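Section 4. Filling the Accessory Tray

This section covers sorting small hair accessories and earrings into an open tray or box lid lined with colored paper. It applies to the Szabo flat tray and to any shallow rectangular box you already own. For stacking trays in a drawer, see Section 5.

4.1 Before you start

You will need:
The tray or box lid
One sheet of liner paper, cut to the size of the base
Small clear bags
A bowl for trash
A soft dry cloth

Work on a wide, flat surface. A made bed is fine and keeps beads from rolling, but a long-pile blanket can hide small items such as earring backs. If you use one, put earrings in the tray before anything else.

CAUTION: Small parts. Keep beads, earrings and empty plastic bags away from children under three and from pets.

4.2 Lining the tray

1. Wipe the inside of the tray with the dry cloth. Do not use water on cardboard.

2. Lay the liner paper flat on the base. A bright color such as pink makes clear plastic and pale beads easier to find.

3. Press the paper into the corners. If it curls, trim 2 mm from the long side and lay it again. Do not glue it. You will want to change it later.

4.3 Placing the items

1. Start with anything on a card. Carded earrings lie flat and should stay on their card until you wear them. Place the card near the front wall with the earrings facing up.

2. Add flat packages next. A clip that is still on its card top can go at one end of the tray.

3. Place beaded hair ties in the middle. Large pearl-type beads scratch easily, so keep them clear of metal clips.

4. Put scrunchies at the end, where they can rise over the wall without covering other items. Do not force them flat.

5. Fill the remaining gaps with items in small packets. Hold each packet by its upper end and lower it in. Dropping it can shift the cards underneath.

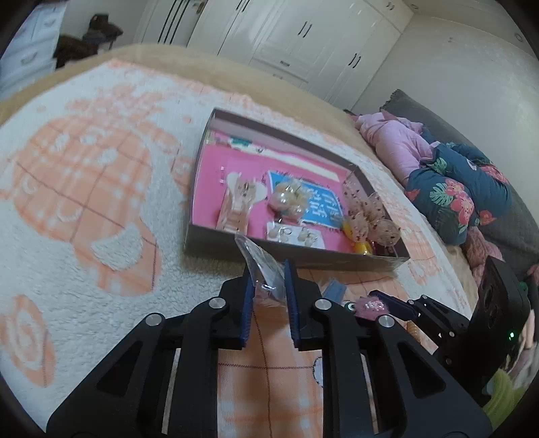 6. Check the tray from directly overhead. Each item should be visible without lifting another. If it is not, remove the top layer and go to 4.4.

NOTE: Do not fill the tray to the rim if you plan to use the Szabo cover. Soft items may stand higher than the wall only when the tray is kept open.

4.4 Emptying and re-sorting

Re-sort when you can no longer find a pair at first glance, or when you add a new batch of accessories. Allow one session for each tray. Mixing two trays on the same surface makes pairs hard to match.

1. Take the items out and lay them in front of the tray. Leave the liner in place. Cards that belong with the set may also stay in.

2. Separate bows, claw clips, spiral ties and small clips. Lay them side by side with a little space between them.

3. Open any crumpled bag and look inside before you throw it out. Small pale items are easy to miss in clear plastic.

4. Smooth out bags that are still sound and set them aside for reuse. Put torn ones in the bowl.

5. Keep small square clips in their wrappers if you do not expect to use them soon.

6. Test each claw clip by opening it once. Discard it if the spring is weak or a tooth is broken.
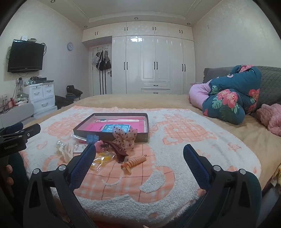 Figure 4-2. Tray with liner in place and accessories set out in front for sorting.

7. Return the items in the order given in 4.3.

CAUTION: Do not rest a claw clip on sheer fabric for storage. The teeth can pull threads. Store sheer bows in a bag or on top of other items.

4.5 Care and storage

Keep the tray out of direct sunlight. Colored liner paper fades and may mark pale fabric if it gets damp. Replace the liner when it stains or tears.

Spiral ties loosen with use. To tighten one, place it in a cup of warm water for a few minutes, then let it dry fully before it goes back in the tray. Do not do this with ties that have beads or metal parts.

Before you pull the blanket off the bed, run your hand over it and lift the edges of the tray. Shake the blanket over a hard floor, where a dropped earring back can be seen.

Replacement liner sheets are sold in packs of 80 under part number 279.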